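June 29, 2018 — path survey, Dukelport waterside section

Started late, keys to the shed were in the other truck. Walked it from the Clullgate end with the wheel and the long level. Notes as I went, tidy up later.

Surface: better than I remembered from April. Pavement fairly even on the stretch by the water, no lips worth grinding. Five spots chalked for crack fill, all further back near the Clullgate gate. Level rocked on two of them, other three are just ugly. Didn't have the feeler guages so no depths.

Width: took it every 48 feet, numbers are on the yellow sheet. Somebody please copy them before the sheet gets coffee on it like last time. 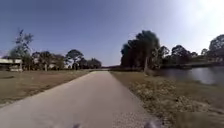

Grass is dry. Tan more than green on the lawn side, and paler right up against the pavement. Don't want to edge it until there's been rain, it'll just tear out and leave a gutter. Darker patch out in the lawn — old irrigation line? Check the Vestitz drawings, they show a valve box somewhere along there but I never trust the scale on those.

Trees on the lawn side: didn't get to them. Need to look for roots heading for the path, the tall skinny one by the white building too. Looks thin up top. Ask if it's on the pruning list already.

Water side, walked the shoulder only. Firm underfoot the whole way, no soft edge that I could find.

To do
— 6 bags of cold patch, we have 5
— order more chalk, the blue washes off
— send widths to Zamudio office, they want them in feet and tenths not inches (convert!!)
— redo the last two readings, wheel was slipping i think

Stopped at 5, wheel back in the shed, level still in my truck.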